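The Hand Is Good. The Price List Is Not.

By Rimantas Sproģis
Jun 15, 2021

I have worked for many years with small workshops that buy machines they can hardly afford, and I have learned to read an offer from the last page to the first. The last page is where the yearly costs are. When the company Brama began to sell its Tapia hand this spring, together with a training package in simulation, several readers wrote to me and asked for my opinion. I have now used the package for 60 hours, on a trial license which Brama gave me on the same terms as any other customer. My opinion is divided, and I will try to explain both halves of it.

The offer has two parts. The first is the hand, with many fingers, to be mounted on an arm which the customer already owns. It costs 4000 dollars. The second is the software, in which the customer prepares a task on a virtual table, lets the simulated hand practice it, and then moves the result to the real hand. The software costs 1685 dollars for each year. Without it the hand can be opened and closed, and not much else can be done with it. Brama says this in the contract, but the advertisement speaks only of the first number.

I do not say that the price is too high. Benedicta Quaye, who runs a packing line in Cidholm and buys from several suppliers, told me that she paid more for a simple two-finger gripper and its support three years ago. What I dislike is the manner. A person who buys a hand believes that he buys a hand. If he stops the yearly payment, he keeps a heavy object with fingers.

Now the good half. The practice tasks are chosen with real understanding of the trade. Brama could have filled the library with impressive tricks, like turning a cube or throwing a ball. Most of the tasks are dull, and I mean this as praise. They are about cups, boxes, lids and small bottles, on an ordinary table in an ordinary room. My customers move cups, boxes, lids and small bottles.

I spent most of my hours on cup stacking. It sounds like a game for children, and I also thought so during the first evening. But a tapered cup is an honest examiner. The hand must hold it firmly enough that it does not turn, and it must bring the bottom of one cup to the mouth of another, where the room for error is small. When the lower cup does not stand straight, the angle of the upper one has to follow.

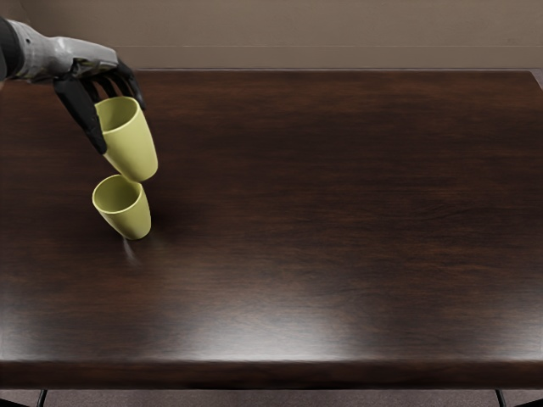 How long does it take to prepare a new task in the Tapia software?

A simple task with one kind of object took me an afternoon, and a task with two objects that must meet took two full days, most of which went into setting the starting positions and repeating the practice runs.

Two days is acceptable to me. I have waited longer for an engineer to answer the telephone. The menus are clear, the words in them are simple, and for a person like me, who reads English manuals slowly, this has a great value. The help pages are written in whole sentences. I found only one place where the same setting has two different names, and when I reported it, a man from the support office, Noman Sethi, answered on the same day and promised that it will be corrected in July.

There is one matter where I must be more strict. The package gives you a score after each series of practice runs, and the default series has 1000 runs. The score looks very exact, with two digits after the point, and it is tempting to show it to a manager. I ask the reader not to do this. The score speaks about the virtual cup on the virtual table. The true cup has a scratch, or it was made on a different day from a different batch, and the true table has been cleaned with something that left it slippery. Brama mentions this difference in one paragraph on page four of the guide. I would put it on page one.

Ekow Agbenyega, my old colleague from Burkusham, does not agree with me here. He thinks that every buyer of such a machine already knows that practice and work are two things, and that I treat adults like pupils. Perhaps he has met more careful buyers than I have. I have sat in meetings where the purchase was decided on one number on one slide, and the person who made the slide was no longer in the company when the machine arrived.

There is also the question of who does the preparing. The brochure says that "any operator" can do it. I would say any operator who has free time, a quiet room and some patience with failure. In a workshop of five people this operator does not exist, and so the work will fall on the owner, in the evening. Please calculate your evening hours before you sign. I did not see any place in the brochure where they are calculated for you.

What would I change? I would sell the hand and the first two years of software as one thing with one price, and I would let the customer keep the finished tasks when the payment ends, even if he can no longer make new ones. I wrote this to Brama. Theophilus Quartey, from their sales department, answered politely that the second point is "under discussion". I have kept his letter.

Until this discussion is finished, I advise the small workshops to take the trial, to build one task which they truly need, and to test it with their own objects on a rented arm. Those who have a person for this work already, and enough orders to keep the hand busy, can buy now. I am returning my license at the end of the trial, and I will ask for another one if the contract changes.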